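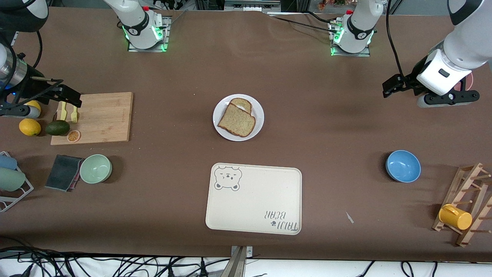 Floarea Coman: The left arm drops out of the recording for a fraction of a second and then comes back as if nothing happened. The operator feels nothing. I only find it afterward, when the joint values sit flat for several rows and then jump. Can I keep these episodes, or do they all have to go?

Support > Data collection > Two-arm stations > Ticket: flat joint values in left arm stream

Reading time: 4 minutes

Status: closed
Station: Koech
Opened by: Floarea Coman
Assigned to: Octavio Iturra
Opened: February 10, 2019

Setup as reported

Two arms on a shared table, brown paper surface, fixed workspace camera. Task set is kitchen tabletop: plate with sliced bread in the center, bowls on both sides, cutting board with toy knife and fork on the left arm's far side, cup rack on its near side. Operator drives both arms from leader handles. Recorder is Prernden, writing joint positions, gripper width and camera frames to one episode file. Target rate is 25 rows per second for each arm.

Symptom

Left arm joint values repeat exactly for a stretch, then step to a new value. Right arm values stay smooth through the same stretch. Camera frames are continuous. Gripper width on the left arm freezes together with the joints. No error in the recorder log. Playback of an affected episode on the station makes the left arm twitch at the step.

First reply (Iturra)

Do not delete anything yet. Please send one bad episode and one good one from the same operator, plus the recorder log for both. Also check the green ring on each base while recording. If the ring stays green during a freeze, the arm controller did not fault and we can leave it alone for now.

Reply (Coman)

Files uploaded to the Lambridge share. Ring stays green on both. I watched the left base through four bad episodes and saw no change. I also swapped the leader handles. The freeze stays with the left arm, so it is not the handle.

Analysis (Iturra)

Checked the timestamps in the bad file. The recorder stamps each row when it writes, so the row times look perfect and hide the problem. The arm's own packet counter is in a separate column. During the freeze the counter does not advance, then it skips ahead by 37. The packets were sent and never read. The recorder filled the gap with the last known value and did not log it, as the fill option is on by default.

The right arm counter has no skips in either file.

Two candidates: the network cable to the left arm, or the switch port it goes to. Steps, in this order:

1. Stop recording and park both arms.
2. Move the left arm cable to a free port on the switch. Leave the cable itself in place.
3. Record five short episodes with wide motion of the left arm, out to the cup rack and back to the plate.
4. Run the counter check on all five.
5. If skips remain, return to the old port, change the cable, and repeat.

Result (Coman)

New port: skips in three of five. Old port with new cable: no skips in five. I then put the old cable back to be sure and got skips in the second episode. The connector latch on the old cable is broken, so the plug can back out slightly when it is pulled. New cable is in and has a tie near the plug for strain relief.

About the existing data – the batch was due at Usgate for training and I would like to save what I can.

Reply (Iturra)

Good test, cable confirmed. For the batch, run the counter check with the skip limit set to 2. Anything at or under the limit can stay. At 25 rows per second that is less than a tenth of a second, and the resampling step on the Usgate side handles it.

Anything over the limit goes to the rejected folder. Do not interpolate across a long gap. The policy learns from the left arm's position paired with the camera frame, and in a long gap the frame shows the arm moving while the numbers say it is still. A straight line drawn between the two ends is also wrong if the operator was closing the gripper at the time.

Set fill_last to off in the recorder config. With it off, a missed packet writes an empty row and a warning.

Closing note (Coman)

Check run on the full batch. Almost all of the rejected episodes have the left arm reaching far to its own side, which fits a cable under tension. Short reaches to the plate were mostly clean. This leaves the batch thin on cup rack episodes, so I am re-recording those before sending it. fill_last is off. No warnings since the cable change.

Follow-up (Iturra)

Request entered to make fill_last off by default in the August release – no promise on that. Counter check will be added to the end-of-session script for all stations. Closing.

Contact support | Back to top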